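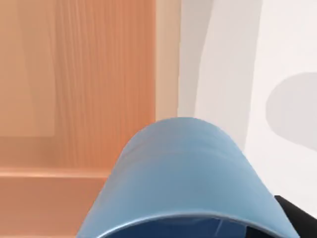

I'm collecting demonstrations in simulation for a two-arm setup, driving the arms by remote control, and my wrist views are giving me grief. I keep steering by them because they feel more natural than the overhead one, but whenever I get near a big object I lose everything else. In the one I saved, the blue thing covers so much of the middle that all I've got left to judge by is a bit of black gripper in the lower right corner and the door and wall behind. So I slow way down, wiggle a little, back off, try again... and all that wiggling ends up in the recording. I've done 30 of these now and I'd guess the hesitating is the main thing a policy would learn from them!

The overhead view is easy to read, so it's not like I'm short on information.

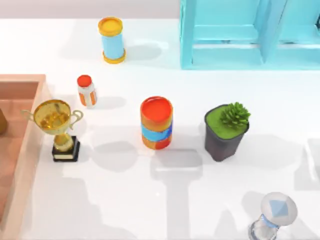 My trouble is that I can't seem to use both. If I watch from overhead I'm fine for left and right, but I have no feel for height and I bump things. If I watch from the wrist I get height back, but only up to the point where the object swallows the picture. I'm using the Skollau controller with the default gains. Should I be cutting the pauses out afterward, or just throwing these away and learning to drive better? I'd love to have something decent to train on by Tuesday.

Thanks!
Peiyu Qiu

Don't throw them all away. I had the same mess when I started, and what fixed it for me was splitting the move in two. Use the overhead view to get lined up with the object, stop worrying about the wrist view completely, and only switch your eyes over once you're on the way down. Switch once and stay switched. Going back and forth is where my wiggling came from.

For height, watch the shadows. Your overhead picture has nice soft ones next to the pot and the trophy, and if your simulator draws a shadow for the gripper too, the gap between gripper and shadow tells you a lot about how high you are. Took me 12 or so tries before I trusted it, then I quit bumping things.

On cutting pauses - I trim the dead time at the start and the end and leave the middle alone. If you chop out a pause in the middle and the arm drifted even slightly during it, you get a jump in the joint positions, and that's worse to train on than a pause. If a run has a real back-off-and-retry in it, I keep it as long as the retry is clean. If it's just dithering, redo it.

Also turn the translation gain down on that controller. The default is way too jumpy for close work, at least in my hands.

Jenő Kovács

use more cameras

I'd go with what Jenő said, except I wouldn't touch the gain until you've done another 16 or so. You'll get used to it and slow gains make for long boring recordings.

Jia

Last updated: September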